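Haushalt & Werkstatt: Glänzende Flächen und klemmende Schubladen

Glänzende Möbel sind eine Anschaffung für Leute, die gern wischen. Wer so ein Stück trotzdem besitzt, hat es geerbt, günstig bekommen oder im Laden bei sehr schmeichelhaftem Licht gesehen. Zu Hause hängt dann eine Lampe darüber, und jeder Fingerabdruck hat seinen Auftritt.
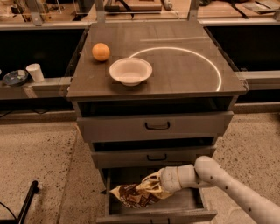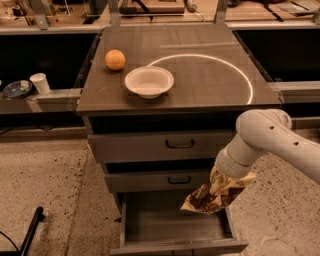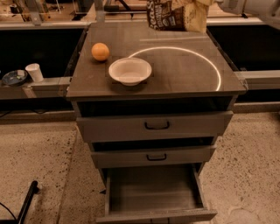

Zuletzt der Schubladenschrank mit offenen Schubladen: 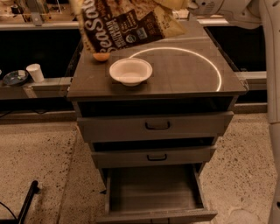 Wirkari Hausblatt, Heft 18, Seite 12

Zum Wischen. Zuerst trocken abstauben, dann feucht. Wer gleich mit dem nassen Lappen kommt, rührt sich eine feine Schleifpaste an und wundert sich im Frühjahr über die Kringel. Ein Tropfen Spülmittel auf eine Schüssel lauwarmes Wasser genügt. Der zweite Tropfen macht nichts sauberer, nur schmieriger. Mit einem weichen Tuch in Bahnen nachtrocknen, immer von hinten nach vorn, und zur Kontrolle in die Knie gehen und flach gegen das Licht schauen. Von oben sieht jede Platte geputzt aus, das ist ja das Tückische.

Mikrofasertücher bitte ohne Weichspüler waschen. Danach riechen sie zwar nach Bergwiese, schieben das Wasser aber bloß noch spazieren.

Wasserränder auf lackiertem Holz: erst einmal einen Tag in Ruhe lassen. Viele verschwinden von selbst, was man dann gern der Hausmittelsammlung der Schwiegermutter zuschreibt. Bleibt der Rand weiß, hilft oft ein wenig farblose Möbelpolitur, mit wenig Druck und in Faserrichtung. Zahnpasta wird auch immer wieder empfohlen, vermutlich von Leuten, deren Tisch ohnehin zum Sperrmüll sollte.

Klemmende Schubladen. Ganz herausnehmen und ausleeren, auch wenn man ahnt, was einen dort erwartet. Bei Holzführungen die blanken, abgeriebenen Stellen suchen: Dort hakt es. Mit feinem Schleifpapier darüber, Staub weg, dann mit einem Kerzenstummel einreiben. Ein Teelicht aus dem Dezember leistet auch im Februar noch gute Dienste. Salatöl nicht, das verharzt und sammelt Krümel.

Metallschienen brauchen vor allem einen Pinsel. Erst wenn Haare und Brösel draußen sind, kommt ein Hauch Silikonspray darauf, auf den Lappen gesprüht und nicht in die Luft. Läuft die Lade danach immer noch schief, ist meist eine Schraube locker. Handfest anziehen, kein Akkuschrauber! Spanplatte verzeiht genau einmal.

Und wenn die Schublade auf halber Strecke stehen bleibt, hat sich dahinter etwas verkeilt. Bei uns war es die Bedienungsanleitung für den Schrank.

Filzgleiter unter den Füßen einmal im Jahr erneuern. Die alten haben bis dahin so viel Sand eingesammelt, dass man damit Parkett abziehen könnte.

Kontakt: Leserpost Wirkari Hausblatt | © Wirkari | Nach oben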